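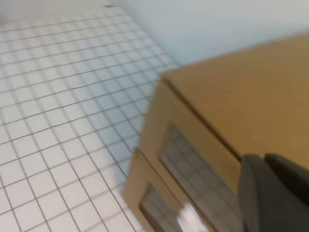 Unit 4: Booking a Wrestling Card

A card is the running order of matches for one show. The booker decides who wrestles, who wins, how long each match gets and what the crowd should be thinking about on the way home. Most bookers start on paper. A sheet of small squares like the white grid with thin dark gray lines works well: let one square stand for one minute and block out each match across the row. Entrances count as match time. So do promos.

Worked case: Kpodo Hall

The hall holds 252 people. The promoter, Krishnamoorthy Iyer, runs a show there each February and had $2000 for talent on the card we will use in class. Doors at 6:30, first bell at 7.

Opener: Virkier vs. Radance. Fast, clean finish. Virkier wins.
Second match: tag team match, 29 minutes. Too long for this spot, and we will talk about why.
Intermission: merchandise tables open.
Main event: Stoditov defends the title. Disputed finish, sets up a rematch.
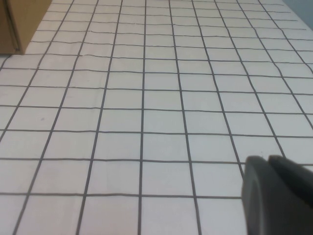

Fig. 2. Grid sheet, lines closer together toward the top.

Terms to know

Face: the wrestler the crowd is meant to cheer.
Heel: the wrestler the crowd is meant to boo.
Heat: a strong crowd reaction against a heel.
Blowoff: the last match in a feud.
Go-home show: the final show before a major event. Its job is to sell the event, so save the big finishes.

Notes on pacing

Avoid two long matches in a row. Do not repeat a finish on the same card, and watch for repeats in the undercard especially, where the wrestlers often plan their own matches. If the main event ends in a dispute, the match before it should have a clear winner.

For next class

Rebook the Kpodo card with the same wrestlers and the same budget. Write 200 words on where you moved the tag match and what it did to the rest of the show. Bring your time sheet.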